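Teaching the robots to tidy up, one hair tie at a time

At an open day in Gandale, our writer picks up a gripper and finds out how little she knows about her own hands

I had been promised robots. The poster in the window of the Faltwood building said so, in the sort of lettering usually kept for dinosaurs, and I had come 56 miles on the strength of it. What I got, after signing in and being given a sticker, was a sitting room. Television, flowers, tissues, wicker basket. It looked like my aunt's house, if my aunt had ever let strangers handle her things with pincers.

The pincers are the point. Faltwood wants machines that can put a house in order, and a machine has to learn that from somewhere. So people come in, take hold of a gripper by its handle and do the chores with that in place of their fingers, while a camera on the tool takes down everything it sees. Later, in another part of the building, a computer is made to watch the lot. I have had worse jobs, though few with so much wicker.

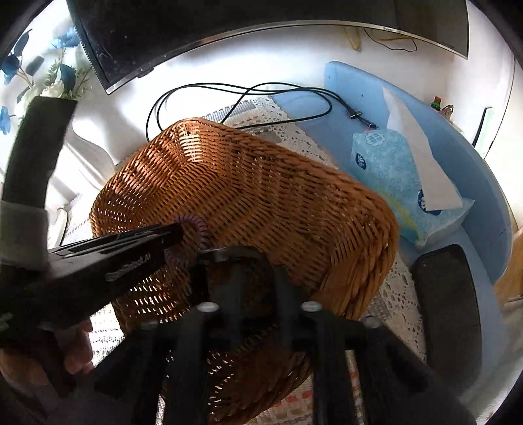
At the table in Gandale: a hand-held gripper, a purple coiled cord near its tip, and the basket.

The demonstrator for the first session was brisk and kind, in the manner of a good dentist. She explained that the job of the hour was hair ties. Each one had to be picked up, moved and let go, and then somebody did it again. The target for the day was 192 goes, shared among the staff and any member of the public foolish enough to hang about. I hung about.

My first try lasted long enough for a small boy behind me to finish a bag of crisps. A gripper has two fingertips and no opinions. It closes where you point it, and I had no idea how badly I point. With a bare hand you sort of arrive near a hair tie and your fingers see to the rest, but with this thing you have to know which side of the coil you want, and how far down it you are, and what your wrist is up to meanwhile. My wrist was up to all sorts.

"Slower," said the demonstrator.

I went slower. The boy opened a second bag.

What surprised me was how soon it stopped being funny and became absorbing. By my third go I had views on hair ties. The spiral sort, made like an old telephone cord, will squash and spring and roll if you breathe on them, and a pale one against brown wicker is a far easier proposition than a dark one, which sinks into the weave like a mouse into a hedge.
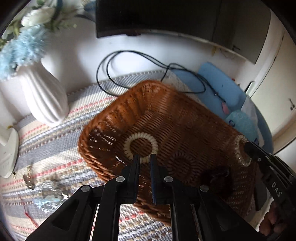
I asked whether the machine would mind about the colours as much as I did. It would, she said, and that was why they kept changing them, along with the light and the clutter. A robot brought up on a bare table will go to pieces in a real bedroom. I said I knew people like that.

After tea (urn, biscuits, a queue of real ferocity) there was a talk upstairs by a man from Beaudoin, the firm that has put up much of the money. He had 24 slides and a laser pointer that he could not find the button for. The plan is to have a working model in a show flat at Clornstead by March, sorting laundry and clearing the sides. A woman near the front asked if it would do the bit behind the taps. He said that was on the road map. She wrote this down — I think as evidence.

I slipped back down before the end and found the boy at the table with a gripper in his hand and crumbs down his jumper. He had never held one before. He picked up a hair tie, moved it over, let it go and reached for another, chatting all the while to his mother about lunch. The demonstrator asked if he was free in the holidays.

Open days run monthly until the summer. Parking is behind the building, and the biscuits go early.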